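Looking After the Jewellery You Already Own – speaker notes
Craft guild evening, 10th September

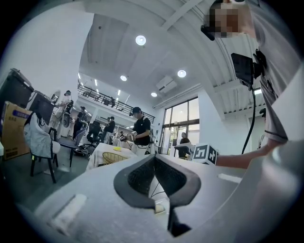
1. Welcome and settling in

Thank everyone for coming out. Mention the tea urn at the back, and that people are welcome to get up and refill whenever they like, because I do go on a bit and I know it!

Start with the question: who has a tangle of necklaces in a drawer at home? (Wait for hands. Put mine up too.) I make and mend silver jewellery under the name Marnutix, and a good part of my week goes on pieces that people love dearly and have quietly stopped wearing. Tonight is about getting those pieces back around your neck.

2. Tarnish, and why you shouldn't panic

Silver goes dark. It's the sulphur in the air, mostly, and it happens to the good stuff as much as the cheap stuff. Explain 925, as someone always asks: 925 parts silver to the thousand, the rest usually copper, and it's the copper that helps it along.

Wearing a piece often keeps it brighter than leaving it in the box. People never quite believe me on this one, so pass around the two Sumero chains – same batch, one worn since June and one left on the bathroom shelf. Let them go right around the room before moving on.

3. Cleaning at home

Lukewarm water, a drop of dish soap, a soft baby brush. Rinse in a bowl with the plug firmly in the sink (pause for the groans from anyone who has lost an earring down there). Pat dry, then leave it on a towel for 30 minutes before it goes away.

Go slowly over the stones to leave alone: pearls, opals, turquoise, anything glued. A damp cloth and nothing more. Please, please no toothpaste. It scratches, and I've spent whole afternoons polishing it out again.

4. Untangling a fine chain

My favourite part, so watch the clock. Undo the clasp first. Lay the knot on a flat plate, one drop of baby oil, and two sewing needles to tease it open from the middle. Don't pull the ends, however tempting. Wash the oil off afterwards.

Do the demonstration with the Thaler chain, the long one in the blue tin. If it hasn't come loose in 7 minutes, carry on talking and finish it at the break.

5. Storing things

Small zip bags with the air pressed out, one piece to each. For chains, leave the clasp poking out of the top. The Fameck boxes with the felt rolls are lovely for rings, though an egg carton and a scrap of flannel did me for years.

6. Questions

Likely ones: resizing (bring it to me, I need to see it), green fingers (copper again, harmless), whether plated pieces can be redone (often, yes, but ask the price first).

Remind them the polishing cloths are on the side table, and to collect their own rings from the dish before they go home.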